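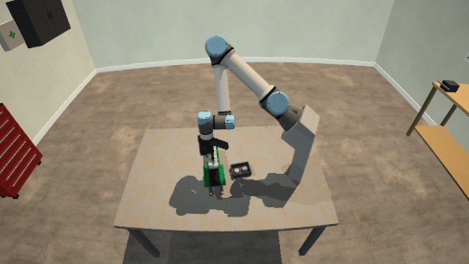 Recording your first demos in simulation

So you've got the Druvivance scene loaded and you want examples your policy can learn from. Great, this is the fun part!

Start small. Pick one task, write it down in a single sentence, and stick to it until you have 100 clean episodes. Our first Brekke set mixed three tasks and we ended up re-recording nearly all of it.

1. Reset the arm to its home pose and wait for the joints to settle.
2. Shuffle the object positions. A few centimeters and a small turn is plenty at first.
3. Hit record, then move. Slow and smooth wins — jerky motion gets copied too.
4. Hold still for a second at the end, then stop.
5. Tag it good or bad right away.

Keep the bad ones in their own folder. On our last run we saved 3,504 episodes and threw out 218 after replay, mostly for late grasps.

Once you hit 100, train a quick policy and watch where it struggles. Then go record more of exactly that — it's amazing how fast it picks up!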